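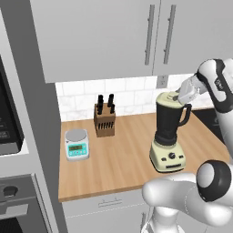 About Ledier

Ledier tests kitchen robots for companies that want to put them in homes. We started in Wiltmont with one arm and a borrowed workshop, and we still do most of our work there.

What we do now goes back to a fault in June. An arm was taking the lid off a blender at our Parry test kitchen. The grip force setting had been dropped in a software update, and the arm fell back to its factory limit. It cracked the lid, kept pulling, and tipped the pitcher onto the floor. The emergency stop worked, but a person had to press it. It should have tripped without one.

We stopped all work for 40 days and rewrote our procedure. Every task now runs 500 times in simulation before a real arm tries it – lids, knobs, drawers, all of it. Any change to the software sends the count back to zero. The full set, which we call Skurnport, holds 3,000 fault cases, and the blender lid is still the first one we run.

Clients get every failure report, including the ones that are our own fault.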